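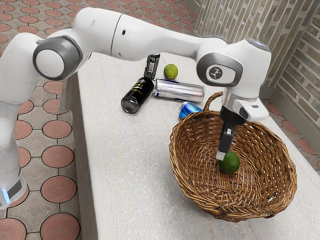 Gripper at the basket, one lime under the fingers.

Do simulated runs follow the same rules?
Yes. The Sadari handling rules apply to rendered cells and real ones alike.

When may the arm lower?
Only when the fingers are over the item it has been told to pick. Leave 10 mm between the fingers and anything else.
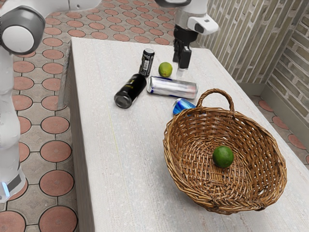

Wycliffe Were asks whether cans lying down need a wider gap. They do: add 2 mm.

How long are logs kept?
Three months.

Related
Kaijage cell checklist
Stop buttons at Lirbridge

Search this site Go

Contact | © Lirbridge | Back to top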